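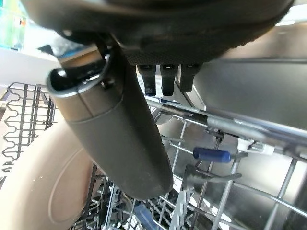
Checking the wrists and hands before a dishwasher run

If you run a two-armed robot at a kitchen counter, you already know the fun part is watching it move plates around. The part I've come to love almost as much is the 20 or so minutes before that, when you go over the wrists, cables and fingers and find the little thing that would have spoiled the afternoon. This is the routine we use in the test kitchen at Maltlow. Hamidreza Karimi wrote the first version, I've added to it after pretty much every mistake, and it works for any cell where the arms have to reach down into an appliance.

What you need

A torque driver, a lint-free cloth, isopropyl alcohol, hook-and-loop cable ties, a flashlight, and one plate you don't mind losing. Keep the stop button within reach of whoever is doing the work.

Step 1. Power the arms down and wipe the finger pads

Support each arm before you cut power, then wipe every pad with alcohol and let it dry. Dish soap residue is sneaky stuff! A pad can look perfectly clean and still let a plate slide. Press each one with your thumb, and if an edge lifts, replace the pad now. Don't glue it.

Step 2. Check the wrist bolts

Go around the wrist flange in a star pattern, using the torque value in your arm's manual. Mark each bolt head with a paint pen as you finish it. Next time, a broken paint line tells you which bolt has moved, and you'll feel very clever for having done it.

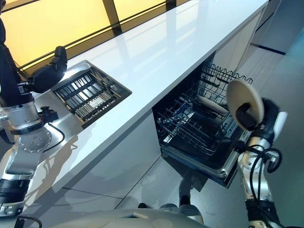

Step 3. Route the cables with the arms in their working pose

I used to tie cables with both arms hanging straight down, and it looked so tidy. Then the elbow bent, the slack vanished, and I spent a Tuesday chasing a camera that kept dropping out. Bring the arms up over the counter first, cut power again with the arms supported, and then tie. Leave a loop at every joint big enough to slip your hand through, and keep ties off the joint itself. Coiled cable is wonderful at the wrist, but look at it closely where the coils rub on the forearm. Any shiny spot means it needs a sleeve.

Step 4. Set the appliance the same way every time

Open the dishwasher door all the way and let it settle. Pull the racks to your marked positions (we use a bit of tape on the rail) and push down on the corners to make sure they're seated. A rack sitting crooked on its rollers will throw off every pickup, and you'll blame the calibration for it. I sure did.
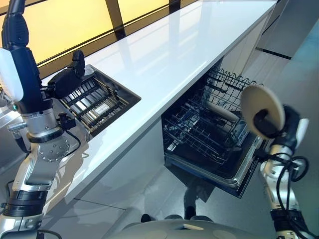 Step 5. Power up and jog slowly

Set the speed limit low and move one joint at a time through its range, listening as you go. Teresa Wróbel can hear a dry bearing from across the room, and the rest of us are learning! Watch the cables too. If a loop catches on the counter edge, stop and go back to Step 3.

Step 6. Try a plate, then the rack

Have one hand hold the plate over the counter for a full minute while you watch for creep. Next, bring the other hand down to the upper rack and close it gently on the front edge. Start with the lowest grip force that holds and work up from there. Too much force bends wire, and a bent wire is a new rack.
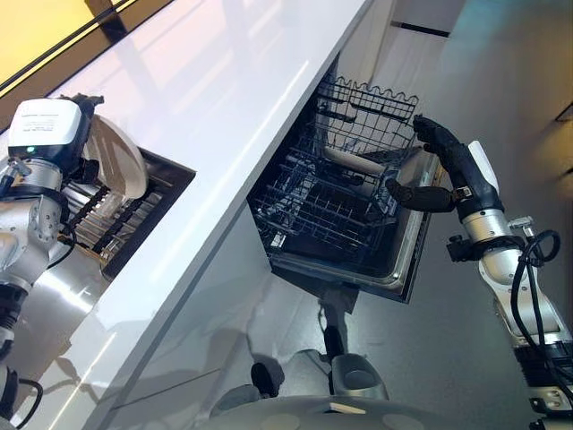

Step 6: plate in one hand, the other on the front edge of the upper rack.

If the hand slips off the wire, check the approach angle before you touch the force setting. Ours was 2 degrees off for weeks, and fixing it was a delight. Log your final force values and the pad change date. Our log is up to 112 entries and I go back to it all the time.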